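FOR IMMEDIATE RELEASE
7/27/21

Gagnon Brings Talking-Button Play Trays to Dog Families Across Rilgate

RILGATE – If you have ever stood in your kitchen at six in the morning while your dog stared at you, then at the cupboard, then back at you, you already know that our four-legged friends have plenty to say! Gagnon, the family-run pet supply shop on Fevitz Street, is delighted to announce its new Play Tray program, a friendly and low-cost way for dog owners to try sound buttons at home before buying a set of their own.

Starting this week, any household in Rilgate can borrow a tray for 30 days. Each loan comes with a selection of big, brightly colored push buttons, a few toys, and a printed starter guide written by the shop's own Flora Imrie, who has been teaching evening puppy classes in the back room for 8 years (and who has, by her own count, met 401 dogs in that time).

"People come in and ask me which words to start with, and I always say, start with whatever your dog already cares about," said Imrie. "For one family that was 'outside,' and for another it was the name of the cat next door. You don't need a fancy setup. You need a tray, a bit of floor, and the patience to press the same button yourself a great many times before your dog gives it a try."

The idea grew out of a trial the shop held in March, when 119 households put their names down for what was meant to be a very small waiting list. Many of those families told the shop that loose buttons slid under the couch or got carried off to the yard, and so the trays came into the picture. They keep everything together, they wipe clean in a minute, and they can be lifted up onto the counter at dinnertime when small paws (or small children) need a break from all the conversation.

Families can mix and match colors and toys at the front desk, and the staff are happy to help you choose. Chewers may want to ask for rope, while dogs who like to sniff things out often do well with a piece of cloth bunched up on the tray.
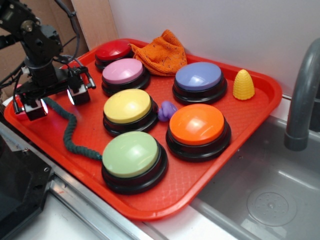 A red play tray with six colored buttons, a braided rope, a knitted cloth and toys.

Loans are free with a $30 deposit, returned in full when the tray comes back. Owners who decide to keep going can put the deposit toward buttons of their own, and Imrie will be on hand after every evening class to answer questions, swap stories, and hear how everybody is getting along. Dogs are very welcome to come too!

Sokby, the neighborhood print shop, has kindly printed the starter guides, and extra copies are available at both counters.

To reserve a tray, stop by Gagnon on Fevitz Street in Rilgate during shop hours and ask for the Play Tray sign-up sheet.

Media contact: Flora Imrie, Gagnon, Fevitz Street, Rilgate

###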